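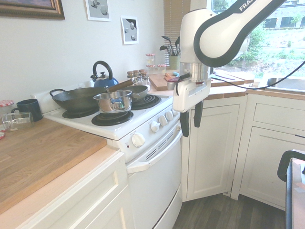

Salt is salt, one of my students in Pleltville told me, and why on earth would it need a whole chapter? Fair enough! I thought much the same before I moved there and started cooking for a living (badly, at first).

Chapter 2
Salt and What It Does

I keep three salts at home. There's a fine one for baking, a coarse grey one from Zelano, and a flaky one I bought in the market at Starkodow and use far too freely on tomatoes. Put a teaspoon of each on the scales and you'll get three different weights, and that's where a lot of ruined soup comes from. The recipe said a spoonful, the cook used a spoonful, and they were talking about different amounts.

So in this chapter we'll weigh everything. We start with plain brine, then move on to beans, cabbage and a loaf of bread made twice, once with salt and once without (do taste the second one, it's dreadful). You'll need a bag of fine salt, a jar with a lid and around 300 grams of white cabbage.

Before you read on, dissolve a pinch in a glass of water and sip it. Keep adding pinches and write down when you first notice the taste. We'll need that number in the next section.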